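Landlord ignored the broken gate, neighbor got mugged. Does she have any claim?

Asked in Tenant Safety and Premises Liability

I live at Rieger Court, 18 units around a parking lot. The keypad on the back gate died in September and management's fix was a brick to hold it open. Last month a woman two doors down was robbed and shoved on the stairs at night. She has a broken wrist and a bill for $3289. Management says crime is a police matter. Can she go after them, or is the brick considered a security feature now?

3 answers

Mihret Ayele
Possibly. In a lot of states a landlord can be liable for a crime by a stranger if it was foreseeable and they didn't take reasonable steps. Foreseeable usually means earlier incidents nearby, or complaints they had in writing. A dead lock helps her, but she'll still have to show that's how the guy got in, and that part gets argued over for months.

She should get the police report number, ask the police department for the call history at your address, and photograph the gate before it gets miraculously repaired. Ask the property company in writing to keep any camera footage. Many systems record over themselves, and they won't volunteer that.

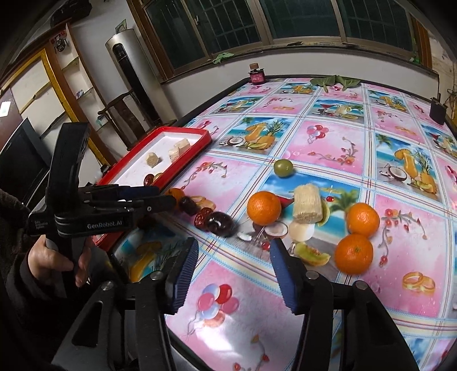

What to bring to a lawyer
The lease, medical bills, every email about the gate, names of witnesses. Deadlines vary by state, so go soon. Most injury lawyers do the first meeting free.

Werby
Sue them. My cousin got 20 grand off a place with no gate at all.

Zanulix
Your cousin's case isn't her case. Also look into your state's crime victim compensation fund. It can cover medical bills whether or not anyone is arrested, but there's a filing deadline and usually you have to have reported it. Mine took 12 weeks and one very long form.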